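Basoscombe Assistive Handling Project: Progress Report to the Lestano Fund
Equipment and budget, second period, prepared by Grażyna Cieślak 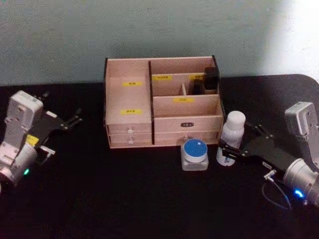
In this period the most of our effort went to the purchase plan for the second year. The Fund asked us in its last letter to explain why the equipment line was still open, and to confirm the number of arms we want to buy. I will answer both points in this report, and after that I give a short account of the work on the tasks.

1. Status of the work

The station for sorting and putting away small objects is in daily use. Operators teach the tasks by guiding the two arms, and every session is saved together with a note of the person, the task and any fault. The tasks we use now are: opening and closing a drawer, placing a bottle or a jar into a compartment, and returning it to the table. Drawers with round knobs gave us good results early. Flat handles are more difficult for our present fingers, and Konrad Nowakowski is preparing a new finger shape for them. He expects to have it mounted in June.

We did not start the tasks with two objects held at the same time. These were planned for this period, and I have moved them to the next one. The delay comes from operator hours and it does not change the total cost.

2. Equipment: what we propose to buy

In the application we asked for 4 arms for the second year. After discussion in the team we now propose to buy 2 arms, which makes one complete additional station, and to use the remaining money for spare parts and for a longer service agreement. The experience of this year shows that a station stands still mostly because of small parts: finger pads, cables at the wrist, connectors. One of our stoppages lasted 20 working days while we waited for a cable which was not kept in stock by the supplier.

We received 2 complete offers.

Lomex offers the arms with grippers included. The price is lower, and the controller is the same as the one we have, so our software can be used without changes. The weak side is the delivery of spare parts, which are sent only by order.

Kang offers arms of a similar reach, with grippers as a separate item. The service conditions are better, and a set of spare parts can be kept at our site and paid when used. However, we would need to rewrite a part of the control software, and the operators would have to work with two different systems.

Our preference is Lomex, under the condition that the company agrees to put a starting stock of cables and finger pads into the contract. I have sent this request in writing and I wait for the answer. If it is negative, we will return to Kang and ask for a new price with grippers included.

3. Budget

No money was spent from the equipment line in this period. Consumables are a little over the plan — the reason is the finger pads, which wear faster than we calculated. I have covered the difference from the travel line, where we had a saving, and the transfer is inside the limit that the grant agreement permits.

Personnel costs are according to the plan.

The furniture for the second station (table, black cover for the top, desk organizer, labels) will be the same as for the first one. It is a small cost and we will pay it from consumables, so that the tasks can be compared between the stations.

4. What we ask from the Fund

We ask for a written approval of the change from 4 arms to 2, with the remaining amount kept inside the equipment line. We would be grateful to receive it before the end of June, as the Lomex offer is valid only until then. The revised budget table and both offers are attached.

Questions about the technical part can be sent to Konrad Nowakowski, and questions about the budget directly to me.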